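Grostico (method)

Grostico is a method for training robot arms to handle objects from camera pictures made entirely inside a computer simulation. It was developed at the Goltville Institute of Applied Mechanics under Huguette Poulain and is used mainly for grasping and placing tasks on flat work surfaces. The method belongs to the wider family of simulation-to-real transfer, in which a control policy is learned in a virtual setting and then run on physical equipment.

Background

Policies trained on simulated pictures often fail when moved to a real arm. A common cause is that the policy comes to depend on details which are the same in every simulated picture, such as the colour of the table or the direction of the light. An established remedy, known as domain randomisation, changes these details at random from one training run to the next. Critics have noted that wide random changes can slow learning and produce cautious, hesitant movement.

The Goltville group took a narrower course. Its members held that, for a camera mounted close to the hand, the surface behind the gripper has more influence on the policy than any other single feature, since it takes up much of the view whenever no object is near.

Method

Training is carried out in two stages. In the first, the arm learns a task on a plain surface until its rate of success stops rising. In the second, the surface is replaced at the start of each attempt with one drawn from a library of 300 textures, among them wood, cloth, stone and painted metal. The shape of the gripper, the position of the camera and the physical properties of the objects are left unchanged.

A second part of the method, called the Namano check, compares the actions chosen by the policy for pairs of pictures that differ only in their surface. Where the two actions disagree by more than a set limit, the pair is returned to the training set. The name is that of the software module in which the check was first written.
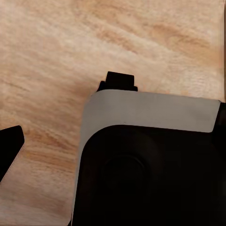

Department of Simulation and Robot Learning, Goltville Institute of Applied Mechanics

Close views of this type, in which the gripper is large and the remainder of the picture is wood grain, are treated as a separate group in the Grostico library. They contain few cues to distance, and the group found that they accounted for a large share of the pairs sent back by the Namano check.

Results

In the main trial, the policy was tested on a physical arm over 2269 attempts at a single grasping task, using surfaces that had not appeared in training. It required 60 hours of simulated practice. A later repetition at the Ichikawa laboratory extended the trial to 2605 attempts and reported a similar rate of success on wood and cloth, with a lower rate on polished metal. Reflections, which the texture library does not reproduce, were given as the likely cause.

Limitations

The method assumes a fixed camera position relative to the hand. It has not been shown to work with soft or transparent objects.

Comments

tallis_r: Is the limit in the Namano check the same for every joint? The article only says "a set limit".

M. Okell: We tried the two-stage order in reverse and training took far longer. It would be useful to have a sentence on why the plain surface comes first.

benchrat: Polished metal beats our arm too. Matt tape on the worktop helped a bit.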